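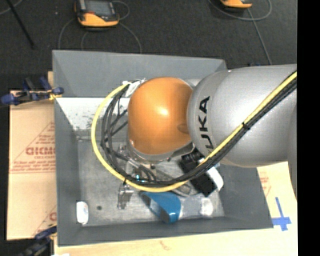 ATA DA REUNIÃO DO CONSELHO DE SEGURANÇA DO CENTRO COMERCIAL CENDANO

Data: 13 de dezembro de 2023
Presidência: Osvaldo Medeiros
Secretária: Zoia Moroz

1. Aprovação da ata anterior
Aprovada sem alterações.

2. Furtos em loja
A administração comunicou 227 participações desde maio, das quais 123 respeitantes ao piso da restauração e lojas contíguas. O prejuízo declarado pelos lojistas ascende a mais de 3.414 euros. A loja Pavliuk solicitou que as participações passem a ser entregues em formulário único. Deliberado por unanimidade.

3. Vigilância
Apreciada a proposta da Stustarex para reforço de três vigilantes nas tardes de sexta-feira e sábado. O representante da Kurkasmont votou contra, por discordar da repartição do encargo pelas lojas de menor área. Proposta aprovada por maioria.

4. Acesso de menores
Adiado. Osvaldo Medeiros solicitará parecer jurídico antes de nova apreciação.

Nada mais havendo a tratar, foi encerrada a reunião e lavrada a presente ata, que vai assinada pelo presidente e pela secretária.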